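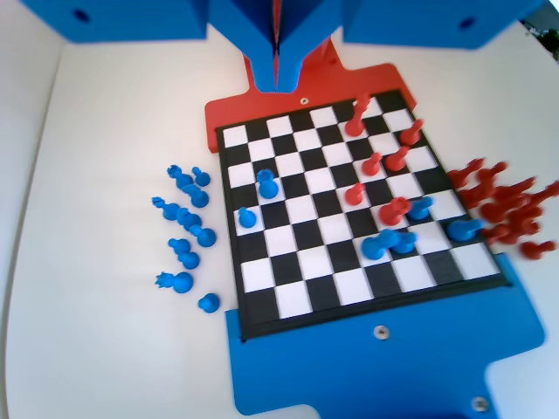
Elaheh Karimi wants to know which color moves first when neither side is white, and whether it makes any difference to a person who learned on the ordinary kind of set.

Red goes first, Elaheh, at least in our house! We settled that years ago over a long supper and have stuck to it ever since, and no, it makes no difference at all once you've played a game or two. For the first few moves you may catch yourself saying "white to play" out loud, and everybody at the table will know perfectly well what you mean.

# Red and blue: the chess page

Welcome, and thank you for stopping by. I've been meaning to put up a page about colored chess sets for ages, because it's the thing people write to me about most, and because I'm fond of them in a way I can't altogether defend. I grew up with a brown set whose dark side was so dark and whose board was so gloomy that my uncle and I were forever knocking over knights we hadn't noticed. A bright set on a plain board was a revelation to me, and I still feel a bit of that pleasure each time I sit down to one.

**Red and blue on black and white.** A thinned-out board is my favorite kind to look at, with the red mostly gathered on the right half and one good big red piece shoulder to shoulder with a blue one. The red and blue mounts at the two ends of the board are cheerful too.

## Why I like a plain board under bright pieces

With the usual set, the squares and the pieces share the same two colors, and the eye has to do some sorting. A pale bishop on a pale square can sit there very quietly indeed, and I have lost more games to quiet bishops than I'd like to put in writing. Give the pieces colors of their own and leave the squares black and white, and the whole thing opens up. Children see it right away. So do those of us who play in the evening with one lamp on and our second-best glasses.

Weidong Jiang disagrees with me, and he's welcome to. He finds that red pulls his attention and that he ends up worrying about red's threats and forgetting his own plans when he has blue. I suggested he always take red. He tried it for all of October and told me he then worried about nothing, and lost anyway.

## Playing when most of the pieces are gone

I wish more people would start here. When I teach a beginner I like to set up only a handful of pieces - a king and a few friends on either side - and let them roam. There's room to see what a rook is for. There's room for a king to go for a walk, and new players are always so surprised that he's allowed to.

A few small things I tell people:

- Bring the king out once the big pieces are off. He's a strong fellow in the open.
- If two pieces are standing side by side, check the squares around both of them before you touch anything.
- Set each piece down in the middle of its square. Pieces that drift toward the lines lead to arguments, and I've refereed enough of those.
- Say the color when you write down a result. "R" and "B" are fine for this, though do remember that B is also a bishop and R a rook in your moves! I put the colors in the margin, spelled out, to save myself trouble.

## Letters

Markos Zervas asked about glare, which bothers him on a glossy board. Moving the lamp to one side has always been enough for me, but I've also turned the board a little crooked to the table edge and found it helped, and after that I never bothered to straighten it again.

Bhavana Panicker plays her granddaughter by mail and keeps the position standing on a side table between letters. Their current game has reached move 21, and the cat has been very good about it so far. She'd like to hear from anyone else who plays by post and has a tidy way of marking whose turn it is. At present she leaves a button on the table next to the board, and the button goes missing.

Lợi Khổng sent a lovely note about replaying old games in red and blue, and how a game he knew by heart looked strange to him for the first ten moves and then like itself again. I've had exactly that feeling, mostly with openings.

If you have a colored set that you're attached to, do write and tell me which side moves first at your table. Green and yellow households especially, as I haven't heard from a single one of you yet.

*Page last tidied 2025-10-26*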